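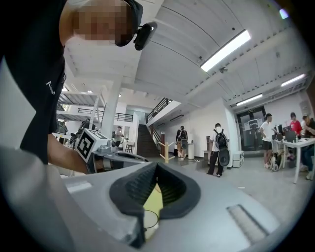

Winter Storage Tips for Your Track Bike

Posted Sunday, November 28, 2021

Most club riders are finished by the end of September and the bike then sits in the garage until spring. A couple of evenings of work now will save a bad first weekend next year.

Wash it first
Use a bucket and a soft brush, and keep the hose away from the wheel bearings and the headstock. Rubber marbles stick hard to the inside of the belly pan. Warm them with a hair dryer and they peel off. Let everything dry overnight before the cover goes on.

Fuel
Fill the tank to the neck and add stabilizer at the dose printed on the bottle. Run the engine for eight minutes or so to pull the treated fuel through the injectors. If you run race fuel, drain it – most of it does not keep.

Oil
Change it before storage, filter included. Old oil holds acids and moisture, and you do not want that sitting on the bearings for months. Write the date on the filter with a paint pen.

Coolant
Track bikes usually run plain water with a wetting agent. That will freeze and crack a block. Drain it fully, including the low point at the pump, or swap to antifreeze and hang a tag on the bars so you remember to flush it before your first session. Kershaw and Grusard will both turn you away at tech inspection with antifreeze in the system.

Battery
Lithium batteries come out of the bike and go on a shelf indoors. Check the voltage every few weeks. Use only a charger made for lithium. The one that came with your old lead battery may ruin it.

Tires
Put the bike on front and rear stands and take the warmers off. Loose tires should be stored indoors, wrapped in black trash bags, away from the freezer and anything else with an electric motor. Slicks that have been frozen can crack when flexed, so do not move them around in a cold trailer.

Chain
Clean it with kerosene and a rag, dry it, then oil it. Turn the wheel by hand. Never do this with the engine running.

Brakes
Push the pads back a little, clean the pistons with brake cleaner and a toothbrush, and leave the lever free. Fluid can wait until spring, when you will want it fresh anyway.

Small parts
Bodywork fasteners go missing over the winter. Muffin tins work well, one cup per panel, with masking tape for labels. Safety wire pliers rust, so wipe them with an oily cloth.

Leave the cover loose at the bottom so air can get in.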